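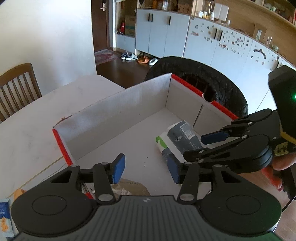
Figure 7. Paper cylinder.

7.2 Fitting the paper shade (Andesell table lamp)

The box says "ready in 2 minutes". Allow 13, and more if the paper has been stored folded.

1. Unplug the lamp and remove the bulb.
2. Roll the sheet with the printed side out until the tabs meet the slots. Older Jutodex sheets have no slots and need tape.
3. Push each tab in from the top down. They are meant to click. Many don't – tug gently to check.
4. Lower the shade onto the ring and refit the bulb.

CAUTION: LED bulbs only. Ignore any label calling the paper "heat safe", as we have yet to see what that was tested against.

NOTE: The colour will fade near a window, whatever the "fade-proof" sticker claims. Spare sheets are part no. 71.

If the shade leans, repeat step 3 before you blame the ring.

We use cookies to improve your visit. Accept | Manage settings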